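Clumgate Walking Log: read me first

Hello, and thank you for taking an interest in our little collection. Clumgate began as a paper notebook kept beside the treadmills at the Hidport community gym, where members wrote down how long they had walked and how they felt afterward. People kept filling it in, so one November we started typing it up, and the result is what you have in front of you now.

What's inside

There are 2,548 entries from 74 members, all of whom agreed in writing to have their notes shared. Each entry is one line in walks.csv, with the member code, the minutes walked, the incline if they bothered to write it down, and a free comment. The comments are my favorite part – some people wrote a single word, and others told us all about their knees, their grandchildren and whatever was on the radio. 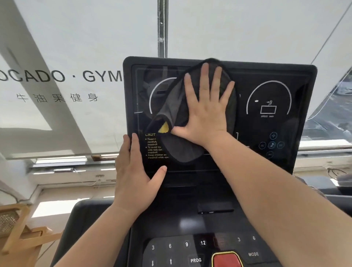
Minutes are always whole numbers. If someone wrote "half an hour or so" we entered 30 and put a 1 in the column called guessed. Incline is blank far more often than it is filled in, so please don't read a blank as flat.

Things to watch out for

Whitlock, our second site, used its own sheet for the first 26 weeks, and that sheet had no space for comments. Those rows are still in the file with the comment left empty. You will also find 3 member codes that end in X. These belong to people who lost their code and were given a new one, and the file codes.txt tells you which goes with which.

Names, phone numbers and street names were taken out of the comments by hand. If you spot one we missed, please write to us before you share the file any further.

Using it

You're welcome to use the log for teaching, for study or just out of curiosity. The typing and checking were done by Dehua Fan, and the files are kept on the Truvuvberg server in the folder named clumgate.

Last updated January 7, 2026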